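Two Months with the Rallico Connector Gripper

I've been meaning to write this one up since the spring, and I'm glad I waited, because my opinion has changed a couple of times along the way (mostly for the better!). The Rallico is a slim gripper for pushing small plugs into circuit boards, and it costs $487 with the flange adapter, or $406 if you already have one that fits.

We came to it from the Maihi, a lovely sturdy thing with wide fingers that is wonderful for boxes and bottles and pretty hopeless once you get in among the capacitors. The Rallico's short tip gets right down to the edge of a board, and changing over took me 33 minutes, including a long hunt for the right hex key. We run it with two arms, one for the plug and one carrying the sensor module, and I'd set it up that way again in a heartbeat.

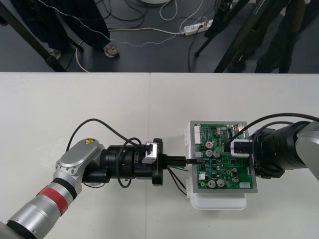
Drikham wrote in after my first short note on this gripper to say that the fingers on theirs wore smooth over a long winter of use, and that new pads made it feel like a fresh tool again. Good to know, and I've put a spare set on my October order.

My own grumbles are small ones. The manual is thin, the grip force setting hides 3 menus deep in the Sanora controller, and cable routing is left entirely up to you, so leave plenty of slack at the wrist before you let it swing around. I'd still buy it again for connector work, and I'd keep the Maihi on the shelf for everything bigger.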